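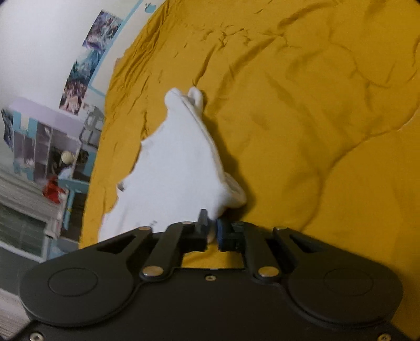

Corner pinch on white cloth, mustard bedspread underneath.

The Wirkura hand gripper, reviewed by someone who makes beds for a living

I have folded other people's linen for Clasilport for longer than I care to put in writing, so when the company announced in December that we would be "teaching the automation," I assumed we'd be handing over our keys. We were handed Wirkuras. You hold it, it has two fingers, and for the whole shift those are your fingers. Everything you do with them goes off to be learned from.

First, the good. The linkage is smooth and closes evenly, and the narrow left finger will get under a hem. Thin cloth is the best of it. Once you quit pinching like a person and start pinching like a lobster, you can place a small white item fairly neatly.

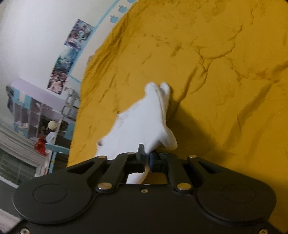 Same job from behind the jaws. The rumpled sheet is the hard part.

Bedding is where I lose my temper. On a quilted cover the fingers will happily take the cover along with whatever is on it, and you don't feel the difference – you have to look. My old pace was 20 rooms' worth of folding before lunch. I'm not going to tell you my Wirkura pace. Rozália Szénási logged 141 grabs in one morning and then went and sat in the van.

The body is also wide. Iolo Ruddock has hands like oven mitts and loves it. Cadi Rosser and I would like a smaller one, please, and have said so on the form.
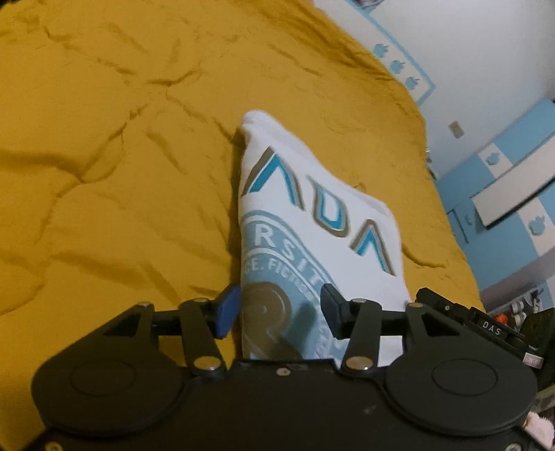
Printed cushion, jaws open. Go in low.

Cushions are better than I expected. The navy pads are kind to printed covers, though you need both fingers well apart and a bit of nerve.

As for the job, the Rostthorpe depot now pays two of us a training rate, and Ilaria Zanetti in scheduling has stopped calling it "light duty" after trying it for some 20 minutes. The Hviid we had before was heavier and pulled threads, so I'd take this one over that. I'd take my hands over either. Three stars, and a fourth when they do a small.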